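## About the Plistden Supper School

We're a small cookery school above the old chandler's shop in Plistden, and we teach home cooks how to make the food of the Karnataka coast. Fish curries, neer dosa, kori rotti, the sour little pickles that go with everything... we love all of it, and we love it even more when somebody goes home and cooks it on a wet Tuesday!

Lakshmi Acharya started the school with 4 pupils and one very long table. Mohandas Alva joined the following February (he came for a class on coconut, and stayed to teach it). These days we run 33 evening classes a year, plus the Bangera weekends, named after the family whose recipe books got us going in the first place.

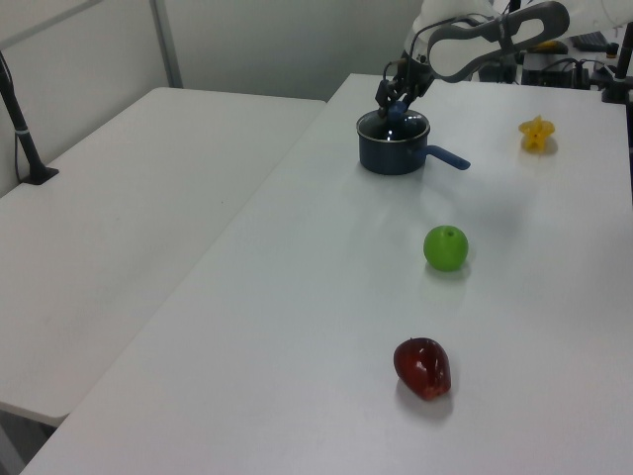
Classes are kept to eight people, so everyone gets a go at the grinding, the tempering and the tasting. You don't need any experience. Some of our keenest regulars had never toasted a cumin seed before they came, and one of them now brings her own chilli paste and argues with us about it, quite rightly.

Khurram Khokhar looks after bookings and knows which buses stop near us on a Sunday. Venkatesh Arumugam does the spice buying and will happily talk about peppercorns for as long as you'll let him. If you have an allergy, tell Khurram when you book and we'll change the menu for the whole group, so that you can eat the same supper as everybody else.

We also take a shorter version of the beginners' class out to Skemport library twice a term. It's free, it fills up fast, and the dosa queue goes right past the large-print shelves.

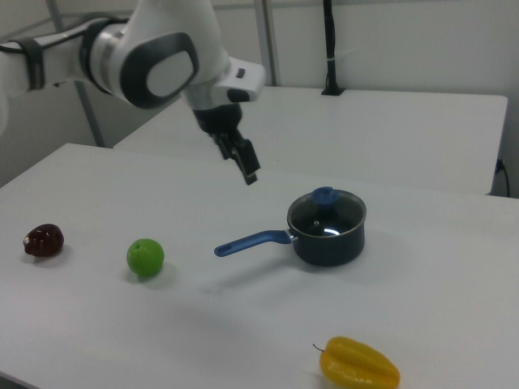
*A small dark saucepan on the white table.*

The new list of classes goes up at the start of each term. Come and cook with us, and bring a tub for leftovers!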